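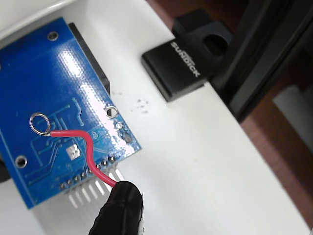
Re: [Premitbridge-makers] Weather station for the community garden?

Sunday 11 August 2024

Hi all,

Corina Buzatu wrote:
> I'd love to put up a little weather station at the Grevbridge garden
> before the September planting. Nothing fancy! Rain, temperature, maybe
> soil moisture for the two long beds by the fence. My questions are
> (a) do I buy a ready-made one or build it, (b) where does it go, and
> (c) is the shed wifi going to reach? I can solder a bit but I'm slow
> and I swear a lot.

Corina, yes, do it! I've had one in my yard for 5 years and I still check the rain total before I've had coffee, which my family finds very sad.

On (a), I'd go half and half. Buy the rain gauge, because the tipping-bucket kind is a pain to make and mine leaked for a whole winter before I gave up on it (I had it reading rain on dry days, and once a spider got in and it read nothing for a week). The temperature side you can easily build. Mine is a small board in a stack of upside-down plant saucers, painted white, with gaps between them so the air gets through. It cost me next to nothing and it agrees with my neighbor's expensive one most of the time. When it doesn't, I blame his.

Slow soldering is fine, by the way. I'm slow too. The only bit I'd warn you about is the row of pads along the edge, where it's easy to get one over from the one you meant. I do it every time. 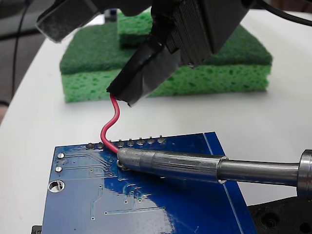 Red wire at the row of pads.

On (b), the spot matters way more than the parts. Please don't put it on the shed! The roof gets hot and the wall throws heat back at it, so you'll be telling everybody it's tropical in there. A post out in the grass is good, head height or a bit under, away from the compost (compost is warm, I learned that one the dumb way). The rain gauge wants its own post with open sky over it, so not under the plum tree.

Soil moisture, hmm. The cheap probes rot. I went through 2 in one summer. If you really want it, get the coated kind, push it in at an angle and seal the top where the wires come out. Or stick your finger in the dirt, like Manole keeps telling me.

(c) I doubt the wifi will make it to the far fence. We tried from the shed door back in spring and my phone dropped out by the bean poles. I'd log to a card and swap it when you water. One reading every 5 minutes is plenty, and the files stay tiny.

There's still a coil of outdoor cable in my garage, 50 feet of it, left over from the Endard Street job. Yours if you want it. I can drop it by the garden after work any day except Thursday.

Does anybody have a spare fence post, the pointy kind?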